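4. Saving, cloud sync and moving to a new phone

Read this section before you delete Brikmont from a device or change your phone. Progress is stored in two places: a local save on the device and, if you have signed in, a cloud save held under your Stinodau account. The two are separate until they have been synced.

4.1 Switching on cloud sync

1. Open Brikmont and wait for the town map to load.
2. Tap the gear in the top corner, then Account.
3. Tap Sign in and enter your Stinodau details. If you have no account, tap Create and follow the prompts.
4. Return to Account and set Cloud sync to On.
5. Leave the game open until the arrow next to your player name stops turning.

Note: The first sync needs 77 MB of free space on the device. Later syncs use far less.

Caution: Do not switch to another app during step 5. If the sync is interrupted, the game keeps the local save and shows error 1407 the next time it starts. Tap Retry to clear it. 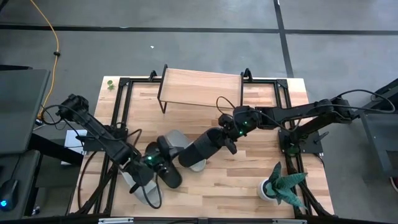
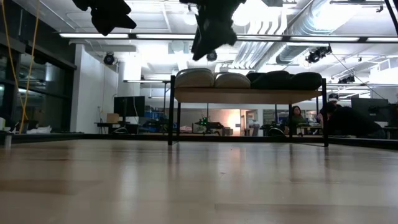

4.2 Moving your progress

1. On the old phone, open Account and tap Sync now.
2. Write down the transfer code. It is valid for one use only.
3. Install Brikmont on the new phone and skip the tutorial when asked.
4. Open Account, tap Transfer and type in the code.
5. Check the town name and player level shown on the screen, then tap Confirm.

Coins, buildings and event badges are carried over. Unclaimed daily rewards are not, so collect them first. The coin wallet holds a maximum of 2000 — anything above that stays in the gift box until you have spent some.

Caution: Confirm overwrites the save on the new phone. This cannot be undone.

4.3 If two saves do not match

The game shows both saves side by side when it finds a difference, normally after you have played offline. Choose the one with the higher player level, unless you know the other is more recent. The rejected save is kept for seven days under Account, Older saves.

Players who came over from Verano must link that profile separately. Go to Account, Linked games, and pick Verano from the list. Ghauri profiles cannot be linked in this version; support is planned for May.

4.4 Getting help

If a save is missing from both places, send your player number and the model of your phone through Settings, Contact. Do not reinstall the game while you wait for a reply.

Section revised 28 Apr 2024, Mehwish Magsi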